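Bandeja de cortesía

La bandeja de cortesía, también llamada bandeja de bienvenida o, en la jerga hotelera, «el rincón del té», es el conjunto de sobres, infusiones y pequeños recipientes que hoteles, oficinas y salas de espera ponen a disposición de sus visitantes. Su contenido suele limitarse a azúcar, edulcorante, leche en polvo, té y café soluble. Su función declarada es la hospitalidad; la otra, menos mencionada en los folletos, consiste en que el huésped no llame a recepción.

Historia

La costumbre se consolidó en los establecimientos pequeños, donde mantener una cocina abierta de madrugada resultaba más caro que un puñado de sobres. En Fulturthorpe, la pensión Gallagher ofrecía ya una versión rudimentaria: un plato, dos bolsitas de té y una nota que pedía no llevarse el plato. El cronista local Fulvio Dal Bello recoge que la nota duró más que el plato.

La bandeja con divisiones llegó después, cuando los proveedores comprendieron que un sobre de azúcar y uno de leche en polvo, mezclados en un mismo cuenco, son indistinguibles para una persona recién levantada.

Estructura y disposición

El modelo más extendido es cuadrado o rectangular, de color oscuro, con un número reducido de compartimentos. La versión de cuatro se considera canónica y reparte los artículos por familias: los sobres en tres de ellos, en montón, de pie o apilados, y las bolsitas de té en el restante.
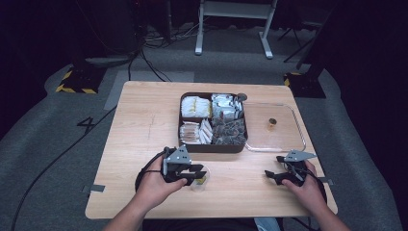

La colocación vertical de los sobres tiene partidarios firmes. Stanisława Jakubowski, autora de un manual de servicio de habitaciones publicado por Devo, la defiende porque permite leer el rótulo sin revolver. Sus detractores señalan que dura hasta el primer huésped. El apilado horizontal aguanta mejor, aunque esconde lo que hay debajo, circunstancia que algunos establecimientos aprovechan para dar salida a la manzanilla.

Las piezas auxiliares, como vasos, tarritos o bandejas transparentes, se sitúan a un lado. El manual de Devo recomienda que no sean más de 3 y dedica 14 páginas a su orientación.

Reposición

Reponer la bandeja parece sencillo y rara vez lo es. El procedimiento habitual consiste en retirar los sobres abiertos, igualar las pilas y pasar lo más antiguo a la parte delantera. Ekene Isah, que impartió durante 17 años el curso de reposición de la escuela Limus, distinguía entre la bandeja «llena» y la bandeja «atendida» – la segunda puede contener menos cosas, pero alguien las ha mirado.

Conviene hacerlo sobre una superficie despejada y de color claro, donde se aprecien los granos de azúcar derramados. La madera de veta fina da buen resultado; la de veta muy marcada disimula las migas, cualidad apreciada por quien limpia con prisa y por nadie más. 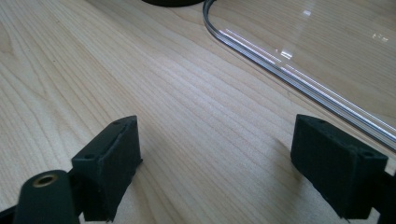
Tablero de madera clara, de veta fina y acabado liso.

Usos sociales

El sobre de cortesía ocupa una posición jurídica incierta. Se admite que el huésped consuma cuanto desee y se tolera que se lleve alguno; el vaciado completo de la bandeja se considera de mal gusto, aunque es frecuente entre personas que en su casa no toman té. Ikhsan Pasaribu denomina «azúcar de bolsillo» al excedente que acaba en abrigos y guanteras, donde alcanza edades notables.

En las oficinas el fenómeno se invierte: la bandeja crece. Los empleados depositan en ella sobres traídos de otros lugares, de modo que al cabo de unos meses reúne marcas de media docena de cafeterías y un sobre de mostaza.

Véase también

Azucarillo
Bolsita de té
Servicio de habitaciones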